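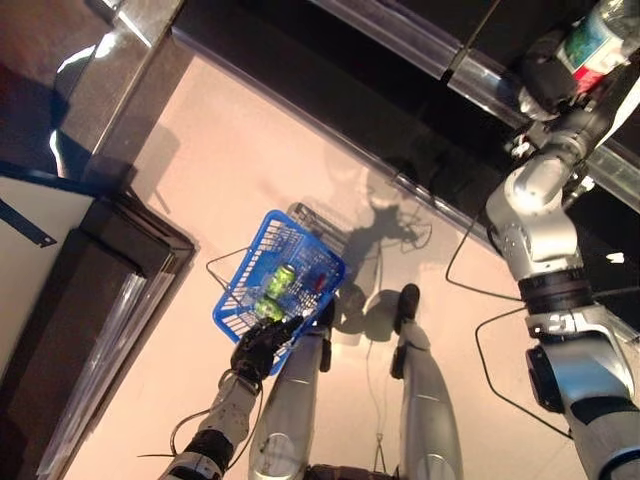
Fig. 5: Head camera view during a shelf trial, basket in the left hand and bottle in the right.

5. Running a basket trial

By now you should have the robot standing, both hands homed and the head camera streaming to the Mellgate logger. If any of that is still giving you bother, do please go back to section 2 and take your time over it, as it will save you a long afternoon.

1. Give the basket to the left hand. The grip we used for all our published results is on the lower rim, from below, with the open top tilted up so that the head camera can see in.

2. Put two drinks cans in the basket before you begin. The policy was trained on baskets that already had something in them, and it does get rather muddled by a bare one (Ama Ametepe has the plots, if you're curious!).

3. Start the logger, wait for the green light, then press Run on the tablet. The right hand does all the shelf work.

4. Let each attempt go on for 15 seconds. After that, press Stop and mark it as a timeout, even if the hand looks as though it is very nearly there. We know it's tempting.

5. Score the attempt straight away on the trial sheet, while you still remember it.

Note: Shadows on the floor shift with the time of day, and our success rate shifts a little with them. Write down which lights were on.

Caution: Keep trailing cables well away from the feet, and have one person on the stop button the whole time the robot is standing.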